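August, bin cell notebook
Cell: the KUKA over the sheet-metal bin. Entry by Kojo Darko, morning into late afternoon.

Left over from last entry: the hose rub. Unnur Bech noticed the yellow hose was polishing itself against the joint cover whenever the wrist went past its home angle on the way to the left wall. No leak, no soft spot, only a shiny patch. I said I'd redo the dressing before we went back to picking, so that was the morning.

Powered down, locked out, air dumped. Checked the gauge at zero and then cracked a fitting anyway. Ovidiu Pascu held the arm-side bundle while I cut the old ties. Let everything hang for a minute to see where it wanted to go. The hose has a set in it from the old routing and keeps trying to roll under the joint. Gave it more length in the loop on the side of the joint and took the slack out of the run along the top of the link. The black cables go with it as far as the gathering fitting. Did not tie the small air tubes to the big hose this time. They were being pulled along with it and that is how we got the kinked one in the spring.

Tie wraps snug but you can still slide a bundle through by hand. Please keep it that way if you touch them.

Jogged through at 7 percent with the pendant in hand. Joint by joint first, then the 3 worst poses from Unnur's list: far left corner of the bin, near right corner, and the high pose over the back wall. The high pose was fine straight off. Far left still touched. Moved the loop up a little and tried again, clear. Near right corner was clear, though the thin tubes come closer to the finger bracket than I would like. Leaving it. If they get any closer I'll shorten them.

Air: blue cap off, new tube pushed in at the green fittings on the gripper side, the one that was kinked. Cut square this time with the real cutter, which lives in the Nikberg drawer and should go back there. Soap on all of them, no bubbles. Pressure held over lunch.

Gripper: left pad had a lip of rubber lifting at one edge. Cleaned with alcohol, glued, clamped 60 minutes, trimmed. It is a repair and I'd still like a new pair. Mocanu quoted two weeks. Order not placed yet, Laine Urbonaitė has the form. Finger pivots got one drop each and a wipe. Don't spray them, it gets on the pads.

Bin: had crept toward the robot. Found out because the taught corner points were all off in the same direction. Set it back to the scribe marks and put the bar clamp on again, properly tight, jaw flat on the wall. Touched off 2 corners and they agreed with the old numbers, so I did not reteach the frame. If the bin moves again we should stop relying on one clamp. A stop block screwed to the table would do it. Aurelia Buzatu is against holes in the table and wants to try a cleat from underneath.

Bin floor: wiped, no more than that. The scuffs are old and the camera people at Praltodlow asked us not to polish it, as it would change the reflections they have already tuned for.

Restart: E-stop tested from both buttons, brakes okay, no messages except the battery reminder, acknowledged. Ran the warmup program twice. Then slow picks with the usual small stuff, the blocks and the hairbrush. The brush handle is a good check on finger height because it is round and the finger skates off if you come in too high. Lowered approach height by 2 mm for the brush only. Blocks left as they were. Saved under the Skondel job name with a b on the end, the old one is still there.

To do
Order pads.
Battery in the cabinet, before the reminder turns into a fault.
Tidy floor cables on the left, they are where you put your feet when you reach for the clamp.
Look at the hose again after a full shift of running. Mark with paint pen at the joint cover so we can see whether it has crept.
Decide on cleat or stop block.

Last check of the day was the dressing with the arm down in the bin, finger over the brush.
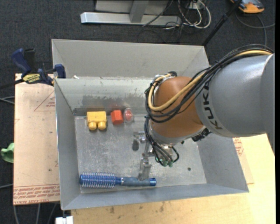 Laine Urbonaitė: Pad form is in, I put down two pairs so we have a spare set. On the thin tubes, I would shorten them now and not wait. The kinked one in the spring also looked fine at 7 percent and only caught once we were back at full speed. I can do it first thing if you leave the air locked out.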